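Cedley Kitchen Program Opens Fall Enrollment With a Session on Everyday Fruit

CEDLEY, September – The Aquino Home Cooking Program will open enrollment this month for its fall series, which begins with a class on choosing, sorting and keeping fresh fruit at home.

The series is open to adults in Cedley and Eltthorpe. Each class takes place in a working kitchen and uses the same kind of counter, stove and bowls that people have in their own homes. 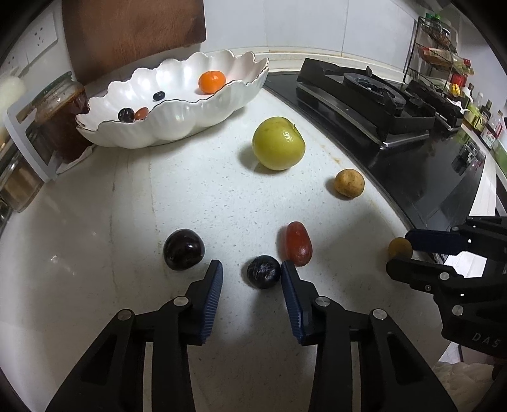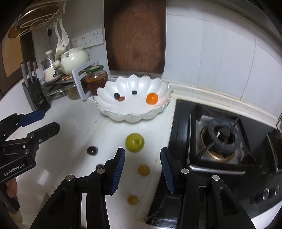 Fruit on the counter and in the white scalloped bowl.

The first class covers which fruit can stay out at room temperature, which should go into the refrigerator, and how to tell when a plum or an apple is ready to eat. Students also practice filling a fruit bowl so that soft pieces are not pressed under heavier ones.

"People buy good fruit and then lose half of it by the end of the week," said program director Janelle Baluyot. "We wanted to start with something they can use the same evening."

Later classes cover root vegetables, simple stovetop fruit sauces, and planning a week of meals around what is already in the house. No cooking experience is needed. Students should bring an apron and a container with a lid.

Last year 1,187 people attended Aquino classes at all locations. The fall series has 63 places in Cedley and 38 in Eltthorpe. A waiting list will be kept at both sites once classes are full.

Lorna Manalastas, who will teach the Cedley group, has worked in school and hospital kitchens in Loltbridge. "I ask everyone to pick the fruit up, smell it and press it gently near the stem," she said. "After a few tries they stop needing me to tell them."

Enrollment forms are available at the Aquino office in Cedley and at the Eltthorpe public library. Evening classes start at 6:30 p.m. and last two hours. All ingredients are included in the fee, and printed storage charts will be handed out at the first class.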